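Leave the Blinds Down

Most advice about a workroom starts with daylight. I think daylight gets too much credit. My old bench at Narker faced a bare window, and by March the glare made close handwork a chore.

Plain roller blinds fixed that for me, and I would buy them before a better lamp.

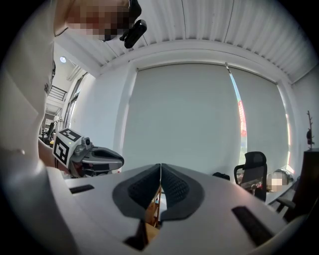

What color should a workroom blind be?

Pale gray. It sits quietly beside a white wall and doesn't tint the wood you are working on.

The people at Begay sell a patterned one for 156 dollars. I had it for 7 weeks and sent it back. A blind has one job, and the plain kind does it for less.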